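Last updated: August

I arrived at Brendska a little before ten in the morning, because the bus from the station comes only once in an hour and I did not want to miss the start. The visit was organised by Trevor Lockwood, who keeps our small group of automation people together, and there were 5 of us this time. I had read before that they teach robots by hand, but I had never seen how this is done, so I came with many questions.

Our host was Hortensia Marulanda. She first took us to the old hall, where one arm is still taught by remote control. The person stands at a desk with two levers and looks at a screen, and the arm follows with a small delay. Jarlath Keogh from our group was allowed to try. He needed several minutes to pick up one sponge, and he told me later that his shoulders hurt. Hortensia said that a good operator makes 160 useful recordings in a week with this method, and after that he wants a holiday.

The newer method was for me the most interesting part of the day. They leave the arm at home and give the person only the gripper, one for each hand. You hold it by the handle and you do the task yourself, and the movement is saved together with what the camera on the tool sees. Later the robot learns from this. The work can be done in any house, on any table, and the firm prefers real homes, as a laboratory table is too clean and too similar every day.

Sheyla Ccori, who trains the new people, explained the rules to us. Open the fingers fully before you come near the object. Go slowly, but do not stop in the air. If you drop something, finish the recording anyway and mark it. Fruit is a favourite, she said, for it rolls and no two pieces have the same size.

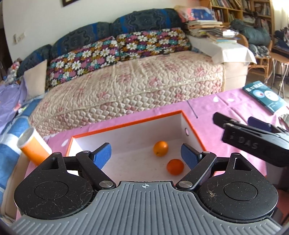
I asked her how many recordings are necessary for one simple task. For the fruit task they have 634 at the moment, and 245 of them were made by people who had never held the tool before. She likes the beginners' recordings very much, as they hesitate and correct themselves, and the robot should also learn how to correct.

When my turn came I found the gripper heavier than I expected. My wrist wanted to turn like a normal wrist, and the fingers did not always agree with it. After the fourth try it went better.

We had lunch at Çınar, which is across the road. The lentil soup is good and they do not hurry you. The last bus back leaves at twenty past five, from the other side of the street.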